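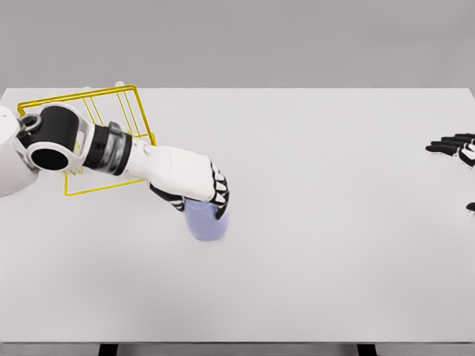 Huren, February

How to Get a White Table Really Clean (and Keep It That Way)

I have had a plain white table in my workroom for longer than I care to say, and I love it dearly, but oh my, does it show everything! Coffee rings, pencil, the blue off a cheap shopping bag. If you have one too, pour yourself something nice and let me tell you how I look after mine.

What you need

Two soft cloths (old T-shirts are lovely for this)
A bowl of warm water
Dish soap, the plain kind
Baking soda
A dry towel

Step 1. Clear everything off. I know, I know, you can wipe around the lamp. But you will leave a ring, and then you'll be back next week looking for me. Move it all to the floor or a chair.

Step 2. Brush off the crumbs and grit with a dry cloth first. Grit under a wet cloth scratches, and scratches on white turn gray in no time.

Step 3. Put a small squirt of soap in the bowl, wring the cloth out well, and wipe in long strokes from the far edge toward you. Go slowly near the corners. Rinse the cloth more often than you think you should.

Step 4. For stains, mix 200 ml of water with enough baking soda to make a soft paste, dab it on, and leave it while you answer an email or two. Then wipe gently. Try a hidden spot first, especially if your table is painted or has a shine to it.

Step 5. Dry it with the towel right away, and don't forget the legs. Mine collect dust like you wouldn't believe.

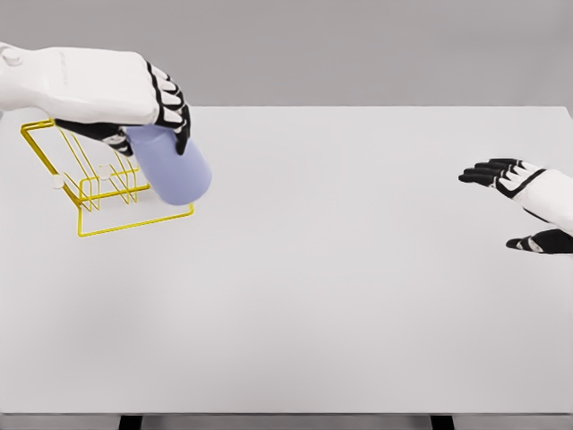 A wide white tabletop, the sort that shows every fingerprint.

A few extra notes

Ink is the hard one. I tried the Zodora stain bar, which did well on ballpoint and nothing at all on marker. A reader from Pai swears by plain white toothpaste, and I have had decent luck with that on small marks (rub lightly, please).

If your top is real wood under the paint, use less water than I do and skip the paste altogether.

I give mine a quick wipe every evening and the full treatment once a month, usually with the radio on. Felt pads under the lamp and the pencil cup help a great deal too, and you can trim them with kitchen scissors.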